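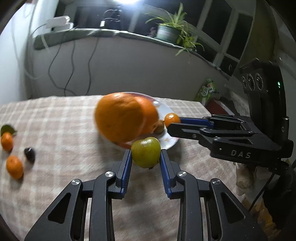 Why Does Fruit Change Color?

Fruit Week on the Kids Page - posted 7/7/25

Ok so. Quick one today, lots to get through. You pick up a piece of fruit and it's green. You leave it on the counter and a few days later it's yellow, or orange, or red. Same fruit. What happened in there?

Start with the green

Green comes from stuff called chlorophyll. Say it like this: KLOR-uh-fill. Leaves are full of it. Grass too. It catches sunlight and helps the plant make sugar, which is plant food. Baby fruit has plenty of it, so baby fruit is mostly green.

Green also makes good camouflage. A small green fruit in a big green tree is hard to spot. And if a bird does find it - yuck. Sour, hard, sometimes bitter. The seeds inside aren't ready yet so the plant isn't ready to share.

Then the seeds are ready

Now the plant WANTS to be noticed. It can't walk its seeds anywhere. It needs somebody with legs or wings. So the fruit gets sweet, soft, smelly (good smelly) and bright. A bird eats the fruit, flies off, and poops out the seeds someplace new. Yes, really. A lot of trees got where they are that way.

Where does the new color come from?

Two ways.

1. It was there all along. Yellow and orange colors called carotenoids (kuh-ROT-en-oyds) can hide under the green. The green breaks down and there they are. Bananas do this. Lemons too.

2. The fruit makes it fresh. Red and purple colors in strawberries, cherries and blueberries are called anthocyanins. Big word. AN-tho-SY-uh-nins. The fruit builds them as it ripens.

Some fruits do a bit of both. Some apples stay green the whole time, even when they are ripe and sweet. So color is a clue but its not a promise!

The secret gas

Many fruits make a gas called ethylene (ETH-uh-leen). You can't see it. It tells the fruit to hurry up and ripen. And it floats, so one ripe fruit can get its neighbors going too. Apples and bananas make a lot. Oranges and lemons make very little, and they don't get much sweeter after they are picked.

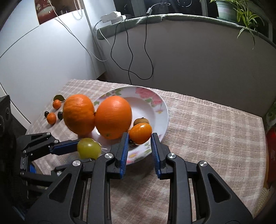 Can an orange be ripe if its skin is still green?
It can. In places where the nights stay warm, orange skin often keeps its green even when the inside is sweet and juicy. Cool nights are what help the green fade away.

Try it: the bag race

You need:
2 green bananas from the same bunch
1 ripe apple
2 paper bags
a marker

Put one banana in a bag by itself. Write ALONE on it. Put the other banana in a bag with the apple. Write APPLE. Fold both tops over and put them in the same spot, away from the sun. Peek once a day and draw what you see. Crayons are good for this bit, you will want a lot of yellows.

Before you start, guess which banana will turn yellow first. Write the guess down so you can't cheat later. Then think about teh gas. Where does it go when the bag is folded shut?

If both bananas look the same at the end, that's ok. Maybe they were already pretty ripe, or the apple wasn't. Get greener bananas and go again. The Kivbridge after-school club ran theirs in March and had to do it over, their bananas were yellow before they even began.

Eat the bananas when you are done. Brown spots are fine, those are the sweetest ones. Really mushy? Banana bread.

Words to know

Chlorophyll - the green stuff that catches sunlight
Carotenoids - yellow and orange colors
Anthocyanins - red, purple and blue colors
Ethylene - the gas that tells fruit to ripen
Ripe - ready to eat, with seeds ready to grow

Next up on the Henstead Kids Page: why onions make you cry. Bring tissues.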